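Plarambridge handling project – demonstration data group
Minutes of the meeting held on 20 November 2022

Present: Marion Paterson (chair), Shuzhen Fang, Fergus Munro, Haiyan Ren
Apologies: Siobhán Hanrahan
Minutes: Fergus Munro

1. Minutes of the last meeting
Agreed, with one correction. Under item 3 the sleeve supplier should read Vasex and not Clinosberg. Fergus has changed the copy on the shared drive.

2. Matters arising
The spare fingertips ordered in August have been delivered and are in the drawer under the bench. Haiyan has fitted one set and will keep the old ones until the end of the project in case we want to compare wear.

The request for a second operator's headset has gone back to Yule with the revised quote. No answer yet.

3. Recording progress
Shuzhen reported that 68 demonstrations of the flat parcel task have been recorded since the last meeting. She has watched all of them through. Six will be left out of training: in four the operator stopped part way and restarted without ending the recording, and in two the wrist camera stream has gaps of several seconds.

Marion asked whether the four restarts could be trimmed and kept. Shuzhen said they could, but the hand position jumps at the cut and she would prefer to record them again. Agreed to record again.

Haiyan said most operators now bring the fingers down near the edge of the sheet and pause before contact. The pauses vary a good deal from one person to the next, and she is concerned the model will learn to hesitate. Fergus thought a short pause was useful for labelling, as it marks the end of the approach. After some discussion it was agreed that operators may pause once, briefly, and should not hover while deciding where to go. 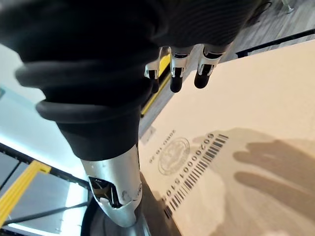
Marion then raised the starting positions. Too many recordings begin with the parcel square to the bench. She would like a greater share set down at an angle, with the label side up in some and down in others. Shuzhen will write a list of placements and operators will work through it in order, so that the choice is not left to whoever is setting up.

4. Lighting and shadows
Haiyan has noticed that the hand's shadow falls differently in the morning and afternoon recordings. The early model runs did well on afternoon footage and badly on the rest. Two options were put forward: blinds on the window side, or recording at both times of day on purpose. Siobhán had sent a note in favour of the second, on the grounds that the Clinosberg site has no blinds and the model will have to cope there anyway. The group agreed with Siobhán. Shuzhen will add time of day to the recording sheet.

5. Sleeve and wrist camera
The sleeve can ride forward over the hand during long sessions and take up more of the wrist view. Fergus proposed checking it at every break and pulling it back if needed. Agreed. Haiyan will ask Vasex if a shorter one is made.

6. Labelling
The labels "reach" and "align" are still being used differently by different people. Marion will circulate a half-page note with a start and end point for each. Labelling of new recordings is on hold until that is out – checking of old ones can carry on.

7. Actions
Shuzhen: placement list; time of day on recording sheet; arrange repeat of the four restarted demonstrations.
Haiyan: contact Vasex about sleeve length.
Marion: labelling note; chase Yule about the headset.
Fergus: add sleeve check to the session instructions.

8. Any other business
None.

Next meeting: date to be set by Marion once Siobhán is back.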